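Kenari Building Tenants' Group
Minutes of the monthly meeting, April

Held in the ground floor meeting room, Monday, 4 pm.
Chair: Marleny Huanca
Apologies: Trevoretti (upstairs office), received by email.

1. Previous minutes
Accepted with one correction. The spare key to the bike cage is held by Gisler and not by Utevero as recorded.

2. Benches and tabletops
The chair went over the state of the shared work area. The wooden tabletops are holding up well and do not need another coat of oil before winter. Members were reminded to use a board underneath when cutting, and to keep solvent off the wood altogether.

Small paper items and wrappers were discussed at some length. They are light, they spread over a whole tabletop quickly, and they end up on the floor whenever the side door is opened. It was agreed that everything of this kind goes into a clear plastic container at the end of a session. Cups may stay on the table during a session but go back to the kitchen afterwards. 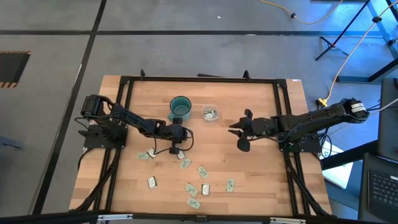
Utevero asked whether the containers could have lids. The chair will get a price. There was no support for labelling each one, as the contents can be seen through the sides.

Agreed: one container per table to begin with, to be looked at again next month.

3. Snack wrappers and recycling
The building's recycling contractor has written again about soft plastics in the paper bin. The last collection was refused and the bin was left full for a week. A second refusal will cost the group $300.

Gisler said the trouble is that flattened wrappers look like paper when they are mixed in with it. The pale green ones were mentioned in particular. A separate bin for soft plastics will go beside the kitchen door, and wrappers being kept for any purpose are to stay on the tables or in a container — please don't leave them on the kitchen counter, where the cleaners will throw them out.
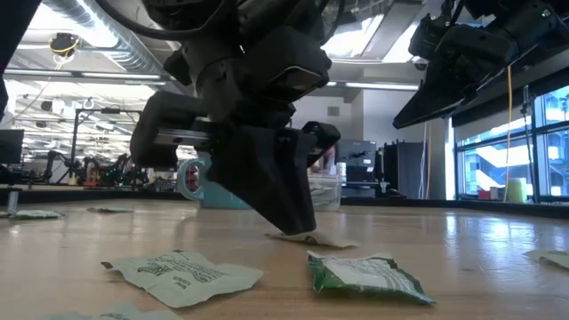

The cleaners come through at 7 pm and have been asked not to clear anything off the tabletops. They will still empty the bins and do the floors.

Tape was also raised. Rolls are to be returned to the shelf by the printer. Utevero will order more out of the supplies money.

Agreed: new bin to be bought, up to $700 for bins and signs across both floors.
Action: Gisler.

4. Lighting
Two tubes over the kitchen are flickering. The electrician has quoted $800 to replace the fittings. The chair thought this was high and will ask for a second quote. Held over.

5. Other business
The fridge will be cleaned out on the last working day of the month. Anything without a name on it will be thrown out.

Trevoretti asked by email if the side door could be propped open on warm afternoons. Not agreed — the alarm company charges for call-outs.

Meeting closed 4:50 pm. Next meeting same time next month, Utevero to take the minutes.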